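Clutik arm hire: your questions

What do I get?
One arm, one gripper, the controller and all the cables. A table is not included. Hire is for 30 days at a time and costs £2,655, with VAT on top.

What sort of things can it pick up?
Small household items up to 300 grams. Bottles, boxes and toys of a normal size are fine. Very thin cards are harder – they may need a few tries, and we don't promise a result with them.

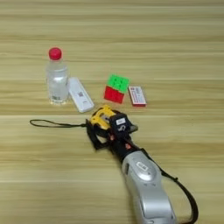

Does the table need to be a certain colour?
No. A plain, dull surface works best. Glass tops and shiny white ones give the most trouble.

Do I need to write code?
Not for basic picking. The Javutach app comes with 176 ready-made moves. If you want to write your own, ask for the developer login when you book.

Who sets it up?
Lamai Khunthong or Ulla Nieminen will visit on the first day. Allow two hours.

Can I extend the hire?
Yes, if no one else has booked that arm. June is already full.

What if it breaks?
Switch it off at the wall and ring us. Normal wear is covered, drops and spills are not.

Prices checked 09/05/2024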